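How to Revise a Big Messy Novel in Seven Passes

295 shares | 14 comments

Right, you've finished a draft. Congratulations! I mean it, most people who start a novel never get to type the last line, so go and have some cake before you read any further.

Back? Good. I've now taken four novels through this method (the longest, Skesudbridge, was a proper doorstop) and I love it more each time.
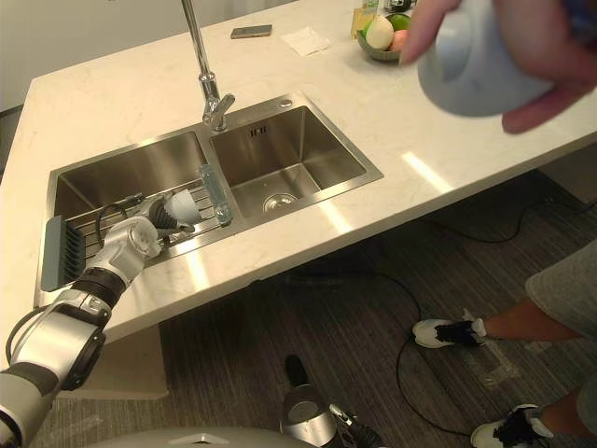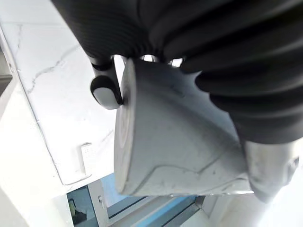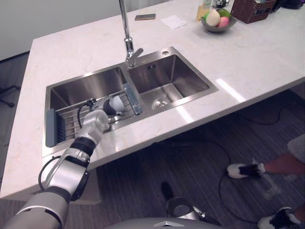

The idea is simple. You read the whole book seven times, and each time you're only allowed to fix one sort of problem. It sounds slow, but it's far quicker than what I used to do, which was start at chapter one, polish every sentence until it gleamed, and then find out in chapter thirty that chapter one had to go.

Before you begin

Leave the draft alone for a while. I like three weeks. Then make a copy with a new file name and put the old one somewhere you won't fiddle with it. Get a notebook, a cheap one you don't mind scribbling in, and write the chapter numbers down the side of the first few pages with a few lines of space after each.

Pass 1: Just read

Read it all, as fast as you can, on something you can't type on. I print mine, or send it to an e-reader. Write down where you got bored and where you got lost. You can put a tick where you laughed or got a lump in your throat, because you'll want those on the gloomy days!

Pass 2: The shape

Write one sentence for each chapter saying what changes in it. If you can't, put a question mark. When I did this for Skesudbridge I had nine question marks, and five of those chapters ended up folded into their neighbours. It hurt for an afternoon and then it felt marvellous. Move scenes now, cut scenes now, write any missing ones now, and let them be rough.

Pass 3: People

Take one character at a time and read only their scenes, in order. This is my favourite pass by miles. You spot all sorts: my heroine's brother, Hulent, was terrified of boats in chapter four and cheerfully rowing one in chapter nineteen. Check what each person wants in every scene they're in, and whether they sound like themselves. If two of them sound the same, try giving one of them much shorter sentences and see what happens.

Pass 4: Time and place

Draw up a calendar for the story, and a rough map if people travel. Mine are dreadful and they still work. Look out for journeys that take two days one way and an hour back, and for full moons that turn up twice in a week.

Pass 5: Openings and endings

Read only the first and last 200 words of each chapter. Are they all starting with someone waking up? Mine were. Try cutting the first paragraph altogether and see if you miss it (I hardly ever do).

Pass 6: Sentences

At last! Now you can polish. Read aloud, a chapter a day at most, or your ear gets tired. Keep a list of your pet words and search for each one. I searched for "just" in my second book and took out so many that the whole manuscript came out 3717 words shorter by the time I'd done "really" and "suddenly" as well.

Pass 7: Typos

Change the font and make it bigger, then start from the last chapter and work backwards so you don't get swept along by the story. Names are what I miss most. I had Skorberg Castle spelt three different ways, once on the same page.

When do beta readers come in?

I send mine out after pass five. The shape is settled by then, but I haven't fallen in love with every comma, so it doesn't sting so much to change things. Give them a few questions to answer, such as where they put the book down and who they'd happily push off a cliff.

If you get stuck on a pass for more than a fortnight, skip to the next one and make a note to come back. And do tell me in the comments which pass you're on, I love hearing how other people's books are getting along!

14 comments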